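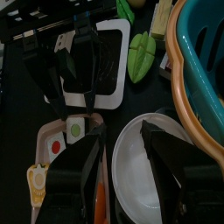

Equipment planning meeting — minutes, November

I took these myself again, so blame me for the spelling. We met in the Dirnach room at 10 and finished late.

1. Second two-arm station
We all want one. The Jendeck quote came in at 56 thousand with both arms and the grippers, but without wrist cameras, which I think is cheeky. Negussie will do the same with cameras for 60, and delivery is 4 weeks longer. I said I could live with the wait! We agreed to go with Negussie as long as they put the delivery date in writing. I'll chase them.

2. Gripper fingers
The black ones are chunky and they hide a lot of what the wrist camera ought to see, bowls especially. Grirnomitz sell a slimmer finger and will lend us a set before we pay for anything. Agreed to try it on the sorting table first (toy veg, pink tray, dot cards, the usual).

3. Lighting
I moaned about this last time and I'm moaning again. It's dim over the table, and the white bowl and the teal basket still throw back shiny patches. We put aside 200 for a soft lamp for each side. If they turn up cheaper, the change goes on spare cables.

4. Table props
Short one, this. We don't need more toy food, we need a box to keep it in. No money agreed — I'll bring one from home.

5. Left over
Service cover on the old arms was meant to be talked through, but we ran out of time and the room was booked after us. It goes first on the list next month, before the coffee comes out. I still need to ask both suppliers what they charge for a call-out.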